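What does a football referee do?

By Rania El Ouafi
Tuesday, October 15, 2024

If you have watched a football match, you have seen the referee. The referee runs around with the players but never tries to score. Sometimes people shout at the referee, and sometimes they forget the referee is there at all. This page explains what the job is, what the whistle and cards are for, and how children can start learning to do it.

Why a match needs a referee

Football has a set of rules called the Laws of the Game. There are seventeen of them. They say how big the pitch can be, what the ball should be like, how a match starts and what counts as a goal. They also say what players are not allowed to do.

In the playground you can often sort things out by talking. Someone says "that was handball", someone else says "no it wasn't", and after a bit you carry on. In a proper match that would take too long, and the two teams would hardly ever agree. So one person is chosen to decide, and that person does not belong to either team. What the referee decides about things that happen in the match is final, even if the captain thinks it is wrong.

A long time ago it was different. Each team brought its own umpire, and the umpires tried to agree. If they could not, they asked another person standing at the side of the pitch. The question was "referred" to that person, and that is where the word referee comes from. Later the referee was moved on to the pitch and given the whole job.

Before the match

A referee gets to the ground early. The first thing to look at is the pitch. Are there holes in it? Is it frozen, or covered in puddles? Are the goals fixed so that they cannot fall over? Are the nets tied down properly? If the pitch is not safe, the referee can say that the match will not be played.

Next the referee looks at the players' kit. Everyone needs a shirt, shorts, socks, shin pads and boots. The goalkeeper must wear a colour that is different from everybody else's. The two teams have to be in different colours too, and if both turn up in red, one team has to change or put on bibs. When the Simeo under-tens played the Daneshvar under-tens in June, both sides came in white, and the match began late while somebody drove home for the bibs.

Then comes the coin toss. The two captains meet the referee in the middle of the pitch. The captain who wins the toss can choose which goal to attack in the first half, or choose to take the kick-off.
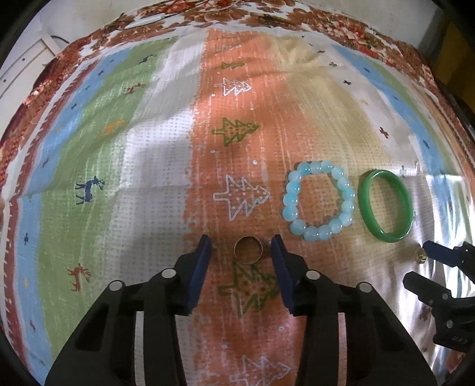
The referee also checks the watch. Many referees wear two watches. One is left to run from the start of the half to the end. The other can be stopped when play stops for a long time, so the referee knows how much time has been lost. This is where "added time" comes from. If a player is hurt and needs help for 4 minutes, the referee can put those minutes on at the end of the half.

The whistle

The whistle is how a referee talks to a pitch full of people without having to shout. It is blown to start each half, to stop play for a foul, and to end the match. It is not needed every time the ball goes out for a throw-in, because everyone can usually see that.

Good referees change the sound of the whistle. A short, quick peep means a small foul. A long, loud blast means something more serious, or that everyone needs to stop straight away. If the whistle goes, you stop playing, even if you are about to shoot. A goal scored after the whistle does not count.

Arm signals

Referees use their arms as well. These are the ones you will see most often.

One arm pointing forwards, level with the shoulder: a direct free kick. The arm points the way the team will be attacking. The player taking the kick may shoot straight at goal.

One arm straight up in the air: an indirect free kick. Another player has to touch the ball before a goal can be scored. The referee keeps the arm up until that happens or the ball goes out of play.

Pointing at the penalty spot: a penalty kick.

Pointing at the corner: a corner kick.

One or both arms swept forwards: advantage. This one needs a bit more explaining.

What advantage means

Imagine your friend has the ball and someone trips her, but the ball rolls on to you and you are running towards the goal. If the referee stopped play now, your team would lose its chance. So the referee can let play go on, shout "Advantage!" and sweep an arm forwards. If nothing comes of it in the next few seconds, the referee can still go back and give the free kick.

If the foul was a bad one, the player who did it can still be shown a card the next time the ball goes out.

Yellow and red cards

A yellow card is a warning, also called a caution. A player might get one for a careless trip that stops a good attack, for kicking the ball away to waste time, for pretending to be fouled, or for arguing too much. The referee writes down the player's name or number in a small notebook. That is why people say a player has been "booked".

A red card means the player has to leave the pitch and cannot come back. It is for things like kicking someone on purpose, spitting, or using very rude language. A player who gets a second yellow card in the same match is shown a red one too. The team is not allowed to bring on anyone in that player's place, so they have to carry on with one fewer.

If a full-size team has fewer than 7 players left, the match cannot go on.

The cards were first used at a World Cup in 1970. Players and referees from different countries did not always understand each other, and colours work in any language.

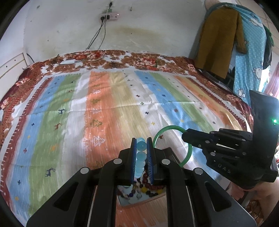

Light-blue beads hanging above a shallow tray.

Who helps the referee?

In big matches there are two assistant referees, one along each side of the pitch. They carry flags. An assistant puts the flag up when the ball has gone out, when an attacker is offside, or when there has been a foul the referee might have missed. The assistant only gives advice. The referee still makes the decision, and can wave at the assistant to put the flag down.

There may also be a fourth official, who stands between the two teams' benches. The fourth official holds up the board with the numbers on it when a substitute comes on, and shows how much time is being added.

In some competitions there are video assistant referees as well, usually called VAR. They sit in a room with lots of screens and watch the match from many angles. They can help with goals, penalties, straight red cards, and cases where the wrong player has been given a card. They do not help with throw-ins or corners.

Children's matches have none of this. At Tanness Park on a weekend there is one referee, and a parent might hold a flag to show when the ball has gone out.

Small matches, simpler rules

Younger children play with smaller teams on smaller pitches. In the Darneo League the older juniors play 7 against 7, and there is no offside rule for the youngest age groups. The referee's job in these games is partly to help. If a throw-in is taken badly, the referee might show the player how to hold the ball behind the head with both hands, and let them try again.

Do referees make mistakes?

Yes. The game is fast and there are players in the way. A referee sees each thing once, from one place, and has to decide straight away. Players make mistakes too, by missing easy shots or passing to the wrong team.

If you think a decision was wrong, the best thing is to get back into position and keep playing. In some junior leagues only the captain is allowed to speak to the referee. You can always ask politely after the match what the decision was for, and most referees are happy to tell you. 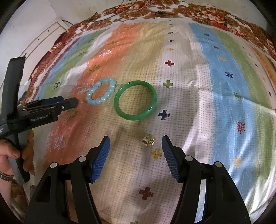

How fit do you have to be?

Fitter than you might think. A referee in a top match can run as far as many of the players, and some of that is backwards, to keep facing the ball. Top referees have to pass running tests. For a children's match you need to be able to jog and turn quickly, and the rest comes with practice.

Where you stand matters as much as how fast you run. Referees try to stay close enough to see well without getting in the way of a pass. They often move in a long diagonal line from one corner area to the other.

Can children be referees?

In many places you can train once you are a teenager. The age is different from country to country, so ask at your local club. The course covers the laws, the signals and how to keep everyone safe. New referees start with matches for younger children, and an experienced referee often comes along to watch and help.

If you are too young for the course, you can still practise. Ask your coach if you can referee part of a training game. Watch a match on television with the sound turned down and try to make each decision before the referee does. Look at which way the arm points, and see if you can say what kind of free kick it is.

Words to know

Caution: a warning, shown with a yellow card.

Sending-off: when a player is shown a red card and has to leave.

Advantage: letting play go on after a foul so the other team keeps its chance.

Added time: extra minutes at the end of a half, to make up for time that was lost.

Offside: when an attacker who joins in the play was too close to the other team's goal line at the moment the ball was passed by a team-mate. It has its own page, as it takes a while to explain.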